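Search the manual Go

Pulideo Home Cell — Set-up and Care Guide
Section 6: Positioning the robot at the stacked washer-dryer

This section is for the person who prepares the cell before a laundry session. Please read Section 5 (Overhead tether) first. You need the Zevau key, a roll of blue tape and 2 people. One stays seated at the side with the stop button.

6.1 Before power-on

1. Check that the overhead lines hang without twist. The robot must be able to take one full step forward with the lines still slack.
2. Lay the power cable on the floor behind the robot, in direction of the far corner. Do not pass it between the feet.
3. Put the basket on the floor in front of the lower door. It must be empty.
4. Close the lower door. Open the upper door completely, until the hinge stops.

CAUTION: The upper door has no brake. If it comes back by itself, the hinge is worn and must be changed (part 1749) before you continue.

6.2 Arm reach

5. Start the profile "Upper drum" in Drikine. The robot goes into standing position with the knees a little bent.
6. Set the arm speed to 100 for normal work. For the first reach of the day, use the slow profile.
7. Put one cloth of strong color in the upper drum. Yellow is good — the head camera finds it easily against the metal.
8. Bring the gripper to the opening and stop there. Look from the side and also in the head camera view.
9. If the finger touches the front panel, move the feet and repeat from step 5. Do not correct this with the wrist only.

NOTE: The gripper sleeve must cover the fingers without folds. Replace it when the rubber gasket begins to catch on it. The order number is 3856.

Reference views for steps 8 and 9, side and head camera:

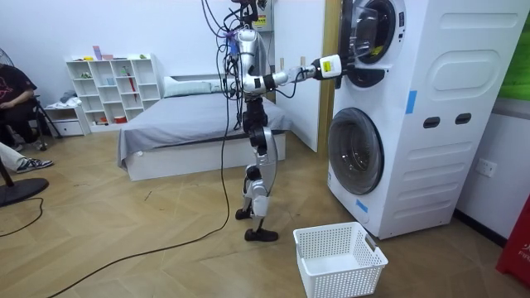
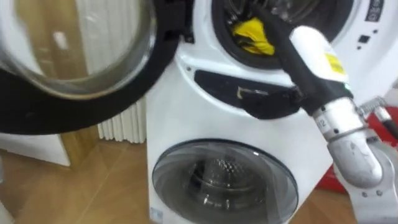
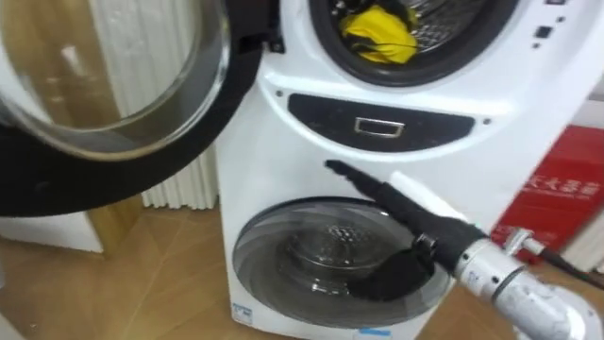
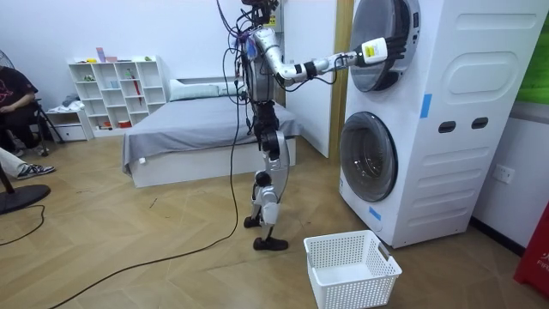

Aurélien Jacquet adds that on his cell at Maillard the feet had moved by roughly a hand's width between Monday and the end of the week, so he now repeats steps 8 and 9 after each lunch break and writes the result on the cell sheet. He also asks that the tape marks on the machine are renewed in October, before the heating season, as the old glue becomes hard to remove.

We use cookies to remember your language. Accept

Contact Pulideo support | © Pulideo | Back to top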